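Working Rules for Two-Arm Tabletop Cells
Handout 4, Introduction to Robot Practice
Prepared by Ekua Tetteh
Last updated 3 May 2026

Read this before your first lab session. It covers the rules we hold every team to when two arms share one table, and it replaces the sheet given out last July. The lab test at the end of the unit draws on all of it.

1. Who may run the cell

You need two people, an operator and a watcher. The operator runs the program or the teleoperation controls. The watcher stands within reach of the emergency stop and does nothing else. No phone, no laptop, no note taking. If the watcher has to leave, the arms are stopped first and the operator waits.

Eyerusalem Alemneh signs off new operators. You can act as watcher before you are signed off, but you can't operate.

2. Shared space

Most of the damage in this lab has come from one arm meeting the other, and very little from an arm meeting a person. The reason is simple enough: people are careful about themselves and forget that the second arm is also an obstacle.

Each arm has a home zone, and there is a shared zone between them. The rules for the shared zone are:

- Only one arm moves in the shared zone at a time, unless the task sheet says otherwise.
- An arm that is waiting in the shared zone must be holding position under power. Do not leave it limp.
- Keep at least 100 mm between the two end effectors. Planned handovers are the only exception, and they need their own task sheet.
- Speed in the shared zone is capped at 78 mm per second for student work.

Set the cap in the controller. Turning down your own input is not a cap. 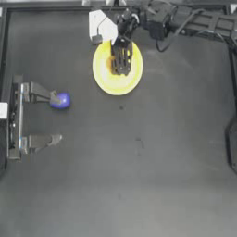 An end effector is bigger than its fingertips. When you work out clearance, measure from the outermost part of whatever is bolted on, and that includes wrist housings, brackets and cable. Students tend to model the fingers with great care and then leave out everything behind them. With the black hand down over the yellow plate, the motor housing beside its wrist hangs low over the table too, and the cable makes a loop under that housing. The loop belongs in your clearance figure. A gripper with its fingers spread takes up a good deal more room than the same gripper closed, so use the open width for planning even if you expect to travel closed.

3. Cables

Check cables by hand with the power off. Move each joint through the range your task needs and watch where the slack goes. A loop should never be able to touch the table, hook on a finger, or pass between two links. If you have to add a tie, leave it loose enough to slide a pencil under.

Report any cable with a cut or a flat spot. Do not tape it and carry on.

4. Objects on the table

Use only objects from the lab bin or ones listed on your task sheet. Light, smooth, round things are allowed but they roll, so decide beforehand what the arm does if one gets away. The accepted answer is that it stops. Chasing a moving object is a separate exercise and we don't cover it until the Prulbridge project.

Shiny plates and balls can give trouble to vision code. A strong reflection may wash out part of an object, and the detected outline then comes out the wrong shape. Try moving the light or the object before you start changing thresholds, and write down what you changed.

Never reach in to straighten an object while either arm is enabled - this applies to the arm you aren't using as well.

5. Before each run

Operator and watcher go through this aloud:

- Stop button tested
- Speed cap read from the controller screen
- Both arms at home
- Table clear of tools and anything not on the task sheet
- Cables checked
- Watcher in place

Then say "running" and wait for the watcher to repeat it.

6. Logging

Write down every stop, including the ones you think were silly. Give the time, which arm, what it was doing and who pressed the button. Stopping a run costs you no marks. Leaving a stop out of the log does.

Logs go in the tray in room 703 by the end of the session. Teams at the Fondgate site hand theirs to the desk.

Reading for next time: the first 18 pages of the Omerović course notes. Skip the section on mobile bases. Bring your task sheet, already filled in.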